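Keep the Mugs Where You Can See Them

My sister-in-law sent me one of those decluttering checklists over the holidays, and item one under "Kitchen" was mugs. One per person, plus two for guests, everything else in the donation box by the weekend. I read it standing up, drinking coffee out of a mug I've owned since college, and I got more annoyed than a checklist really deserves.

So let me make the case for too many mugs, and for leaving them out on a shelf like they belong to somebody.

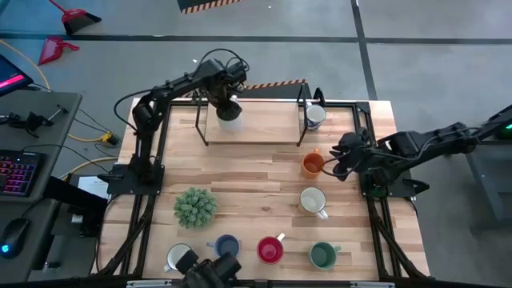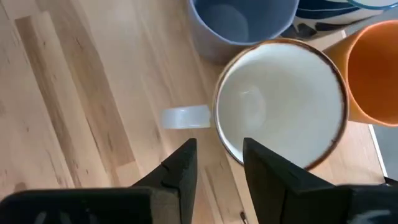 The thing I keep coming back to is that mugs are the only dishes in the house that anybody has feelings about. I couldn't pick my own dinner plates out of a lineup. They came in a box, they're round, they're fine. But ask me which mug I want on a Sunday and I have an answer, and it's different from the one I want on a workday when I'm already behind (big, heavy, handle I can get my whole hand through). My friend Palesa Fourie drinks tea from one cup and coffee from another and will wash one by hand before she'll swap them. I used to tease her about it. Then I caught myself doing the same thing with soup.

And they don't match, which seems to be what really bothers the checklist people. I tried matching once! When I moved to the apartment on Inley Street I bought a set of 7, all the same gray, because I had an idea of myself as a person with a calm kitchen. Within a year they'd been pushed to the back by the odd ones: the lopsided one from the craft fair in Prosville, the one with the blue leaves, the orange one my mother thinks is ugly. I gave the gray set to a neighbor and I don't remember feeling anything about it at all.

Now, the shelf. For years I kept everything in the cupboard over the sink, stacked two high, and I used the same three mugs out of the front row because getting to the others meant unloading the whole business onto the counter. That's the part of the storage advice I can't go along with. A closed door makes a kitchen look tidy, sure, but it also means you own twenty things and live with 3. Last September I put up a small raised shelf on the counter, plain pale wood, nothing special, and the mugs I'd forgotten about came back into use that same week. I drank out of the Mathebula Hardware one for the first time since the store closed.

I'll admit the other side has a point or two. Dust is real. If you leave a mug out and don't use it, you're going to have to rinse it, and there's always one that ends up holding pens, or a dead battery, or the rubber band from the broccoli. Open shelves also get crowded fast, and then the extras start drifting across the table in a loose sort of herd until there's no place to put down a sandwich. My friend Refilwe Zulu has hers on hooks and I've watched her clip one with her elbow and just close her eyes and wait for the sound.

But that's an argument for a bigger shelf, or for being a little careful with your elbows. I don't see how it's an argument for owning four mugs.

If you do want a rule, mine is pretty loose. Anything on the shelf gets used, chipped or not, as long as the chip isn't where your mouth goes. When somebody comes over, they pick their own. I love that part, I really do, because people take it so seriously. They stand there with a hand half out and change their minds, and you learn something about them before the water's even boiled. My mother picks the orange one every time.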